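# The white board stays, for now

29/05/2022

I have been told, more than once, that a proper work surface would change my life. I have my doubts.
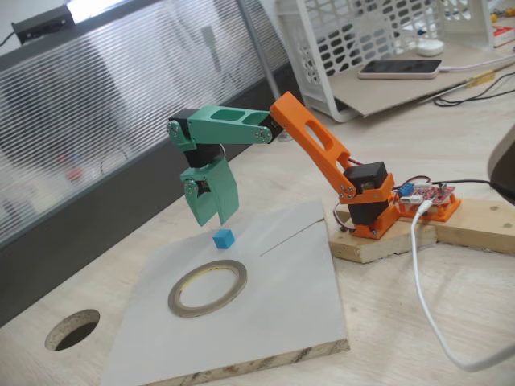

The advice usually goes like this. Buy a mat, or one of those coated panels that Rullex sell, and your desk will stay lovely for ever. I read the whole Rullex page twice and still couldn't work out what the coating was meant to do that an offcut of chipboard with a white top doesn't. It's flat and it's pale, so small things show up on it. A light-blue cube the size of a sugar lump is easy to find on white and a pain to find on wood.

Yes, the front edge is bare and you can see all the brown speckle. People mention this. I could iron some edging strip on, and I did look at a roll in the Matcombe shop, but I've never known that stuff survive a winter. Mine would be peeling by November. There's a thin dark line across one corner too, and I haven't bothered to find out whether it's pencil or a scratch. If it's pencil it'll rub off one day.

The pine blocks get comments as well. They're rough, and I've been advised to sand them to 200 grit and oil them. For what? They hold screws perfectly well as they are.

The one thing I'd change is the tape. I keep leaving the roll lying on the board, right where I want to put something else, and a hook would cost next to nothing. I don't believe in desk organisers, but I could probably be talked into a hook.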